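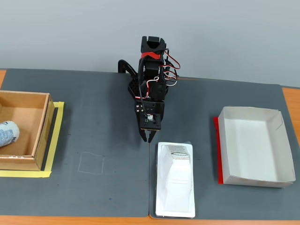 Wednesday, September 5, 2018

Up before 7. Overcast, window open a crack. Spent the morning on the table and the afternoon on the shelves behind the door, which I had been putting off since January.

The mat has stopped creeping. It was drifting toward the wall whenever anyone leaned on the near side, and the wood underneath is finished too smooth to hold it. I lifted the whole thing, wiped the tabletop with a damp cloth and then a dry one, and left it bare while I had coffee. The varnish has gone more orange where the light reaches it. Under the mat it is a shade paler, with a line where the old edge used to be. I could sand it, but that means clearing everything off for a weekend, and the line is hidden when the mat is down.

Put the mat back with small squares of rubber shelf liner under the corners. Pushed on it with the heel of my hand from each side. No movement.

The box position is the other change. I have been putting the box down by eye on the left and it has never been in the same place two days running, so things get set on the spot where it ought to be and then have to be shifted. Marked the outline in yellow masking tape. The first attempt was out of square. I had used the edge of the mat as the reference and the mat is not cut true, so I pulled the tape and did it again from the table edge with a steel rule. The box is a carton, 225 mm on the short side, 247 mm on the long side. I left a finger's width of clearance all the way round because the walls bow outward once there is anything in it. Tape is from Balogh, the cheap kind. It lifts off the mat cleanly if it is pulled back low and slow. The blue tape I had before took longer to let go and left a gray film, which came off with alcohol.

Considered cutting the flaps down. Open, they catch sleeves. Folded inside, they take up space at the sides and small items get down behind them. I will try cutting the next carton and leave this one alone, scuffs and all. The front rim is scuffed because I drag it by that side. I should stop doing that.

The white can with the blue printing goes in on its side. Upright it takes less floor, but it falls over when the box is moved and then rolls to whichever end is lower. Lying down against the left wall it stays put. Heavy things along the walls, light things in the middle, nothing stacked above the rim. If it goes above the rim it goes in a second box.

Shelves after lunch. The brackets are the Timonen ones from the old room in Vindovance, and they were never meant for plasterboard. The lower one had pulled forward enough to show a gap behind the plate. Took it down, filled the holes, moved the plate sideways to reach the stud, and drove longer screws. The filler needs overnight before paint. I have half a can of the light gray left and I think it is still good, though there was a skin on top and I had to cut that out and strain the rest through an old stocking. A test patch low down behind the door dried close to the wall color. Slightly flatter. It can stay there.

Loaded the upper shelf with some 20 kg of paper and jars and checked it against a level before and after. The bubble moved a hair. Will look again on the weekend – if it has moved further I will add a third bracket, but I would have to order one and the color will not match.

Threw out: two dried-up markers, a roll of tape that had fused into a solid ring, the lid of something I no longer own. Kept the short lengths of wood again. They are in the bottom drawer, which now does not shut.

To get from Balogh: masking tape, same width. Wall plugs. A new blade for the knife, as the current one is tearing cardboard instead of cutting it and leaves a furred edge.

Back was stiff by four o'clock. The table is a little low for standing work and I have known that for as long as I have had it. Blocks under the legs would fix it. Measured the legs, wrote the figure on the back of the receipt, and put the receipt somewhere.

Soup for dinner. Window closed at nine, filler still soft at the deeper hole.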